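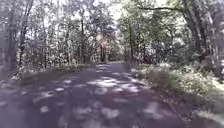
The Morkcombe Woodland Navigation Set supports research on visual path following for ground robots under tree cover. It was prepared by the Gembridge field robotics group to test whether a steering policy trained on evenly lit footage holds its course when light and shade alternate sharply. Asphalt without lane markings, broken up by dappled sunlight, is the condition the set was built to cover. The policy must find the pavement edge from the verge and undergrowth alone.

## Contents

- 96 forward-view sequences, each up to 200 frames
- Steering and speed commands, matched to each frame
- 22 sequences held out for evaluation

Soft and slightly blurred frames have been kept — removing them would overstate the performance of the baseline.

## Baseline

The reference policy, Dankwa, predicts a heading from a single frame. Most of its errors on the held-out sequences occur where a broad shadow crosses the direction of travel and is read as the end of the drivable surface. Training with synthetic shadow overlays reduced these errors but did not remove them.

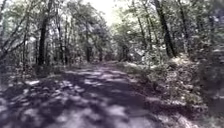 *Dirt path with a broad band of shade ahead and a sunlit patch at lower left.*

## Limitations

All sequences were recorded in May, in daylight. The set should not be used to assess pedestrian detection.

## Maintainers

Lejla Popescu (data collection) and Edem Quansah (baseline and evaluation). Corrections to the labels may be submitted through the issue tracker.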